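Sorting Beverage Containers by Hand Feel and Appearance: Preparing the Can Set
Project report, Materials and Packaging Lab, second term
Covadonga Robles

1. Background

The Arkusix project needed a set of drink containers that could be used again and again in handling work without changing shape between sessions. Earlier groups took cans from the recycling bin as they needed them, and their results could not be compared. A can with a small dent near the base rolls differently from a sound one, and a can with a torn tab has a sharp edge that catches on padding.

My part of the project was to choose the containers, prepare them, label them and write down how they should be stored. The set contains 25 containers, all aluminum, all a standard beverage shape. Bottles and cartons were left to the second group.

2. Selection

Cans were accepted if the side wall was free of creases and the lid lay flat. Print and color were not selection criteria at first. This was changed in October, when it became clear that people entering results by hand mixed up cans of similar color. The final set includes several bright colors, lime green among them, and the log sheet has a column for the main body color.

I considered plain unprinted cans from Vodum. They would have removed the color problem, but the project is about household packaging and the printed surface is part of that.

3. Tape band

Some cans in the set carry a band of gray duct tape around the middle. The band gives a surface with more friction than bare painted metal and hides most of the printed graphic. The ends of the can are left uncovered so the base color can still be read from a distance.

Two taping methods were compared. In the first, the tape is cut to length and laid on a flat table, and the can is rolled onto it. In the second, the can is held upright and the tape is pulled around it from the roll. Rolling gives a straighter edge. Pulling gives a tighter band but tends to leave wrinkles, and small folds collect dirt. The written procedure uses rolling.

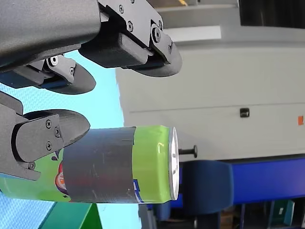
Figure 1. Lime green can held on its side, lid end to the right.

The glossy finish matters for anyone recording color under lab lights. A bright can on its side shows a strong white highlight, and the painted surface can look much paler there than it does elsewhere. The log sheet therefore asks for the color to be read away from the highlight, close to the base if that end is clear.

4. Condition checks

Each can is checked at the start and end of a session. The check covers:

Side wall: press lightly with a thumb on both sides of the band. Any click or soft spot is written down.
Lid: lay a steel ruler across the rim. The can is retired if the ruler rocks.
Tape: look for lifted corners, gray residue on the paint and scuffing.
Print: note any graphic still showing next to the band.

Scuffing was the most common entry. Light streaks on the tape have no effect on whether a can stays in the set, and I did not re-tape cans for that reason alone. Uneven edges are treated the same way unless a corner can be lifted with a fingernail.

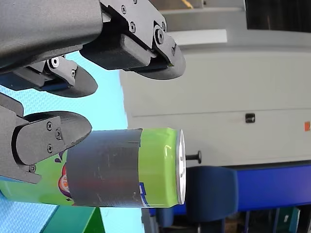 Figure 2. Tape band with scuffed surface and slightly uneven edges. Part of the printed graphic shows to the left of the band.

The graphic beside the band in Figure 2 is in red, orange, white and purple, and a small blue printed label area is visible on the green to the right of the tape. Both are useful for telling one green can from another, and the next version of the log sheet should have a space for them.

5. Log

Entries were typed into a shared sheet kept under the name Prondance. By the end of term it held 2,219 rows, of which 318 had at least one empty field. Most of the empty fields were in the lid column. The ruler was often in another drawer, and people skipped the step — a second ruler has been added to the kit.

6. Open points

The tape came from one roll of Bélanger stock. A different roll may have a different adhesive, and this was not tested.

Cans are stored standing, in the cardboard tray on the lower shelf. Retired cans go in the bag next to it with the reason written on a paper tag.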